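What changed on the sorting floor

Posted March 2025

Print this post | E-mail this post

I have worked at Lotance for long enough to remember when the whole job was done by hand. We take in mixed household goods, returns mostly, and get them sorted, checked and sent on. Last August the company brought in arms from Derkach and put them on the tables. A few people have asked me what it is like now, so I am writing it down.

The first thing to say is that no one on our shift lost a job over it. Two people moved to the Stunport site, but they had asked for that before. What changed is what we do all day. I used to pick up a bowl, look at it, put it in a bin and pick up the next one. Now a good part of my shift goes to showing the arm how to do that, watching it try, and writing down where it goes wrong.

There is more sitting than there used to be, and more screens. My back likes that. My eyes do not. Saqib Usmani, who runs our shift, put in for better chairs in the fall and we are still waiting. 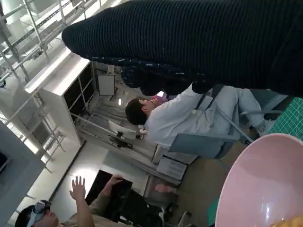
The sorting floor in the middle of a shift, with a pink bowl up close.

The part I did not expect was the talking. When I sorted by hand I could go most of a morning without saying a word to anyone. Now you have to tell the others what you are about to do. If I am going to reach near an arm I say so out loud, and I wait until I hear an answer. Jolán Vass did not like this at all to start with. She had her own rhythm and she was faster than any of us. She still thinks the old way was quicker for plain dishes, and I agree with her. For heavy things the arm is better, and it does not get a sore wrist.

We have two men named Chaiwat, which was never a problem until the training logs. The Vustusora software only shows first names, so for weeks all of Chaiwat Saengthong's errors went to Chaiwat Suksawat. He was called in for a talk over it. They fixed it by adding an initial, and then found out that both last names start with S. Now one of them is Chaiwat 2 in the system. He was not asked which one he wanted to be.

The pay question came up too. We are rated partly on how many items go through, and the number used to be 60 an hour for a person. With the arm on a table it was set at 50, to allow for the stops. I think that is fair for now. Mechthild Rainer from the office told us it will be looked at again, and I would like to know when. My own count last week was 61, but that was one good hour with nothing but cups. 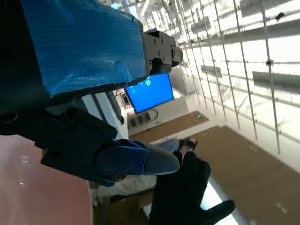
Gripper and gloved hand, with the blue screen on the counter behind.

I got used to working next to the arm faster than I thought I would. You learn its reach and you stop flinching. Gloves are up to each person at our site. I wear them for glass and take them off for anything small, because I can't feel the edges of a lid through them.

What I miss is knowing at the end of the day what I did. A full bin was a full bin. A day of training runs is harder to explain when my wife asks how work was. Some days the arm does the same thing wrong all afternoon and I go home feeling like it was me.

I have signed up for the next Derkach course, the one on setting up the tables. It runs two evenings a week and the company pays for it. Jolán has signed up too, mainly so she can argue with them about the plates.

Print this post | E-mail this post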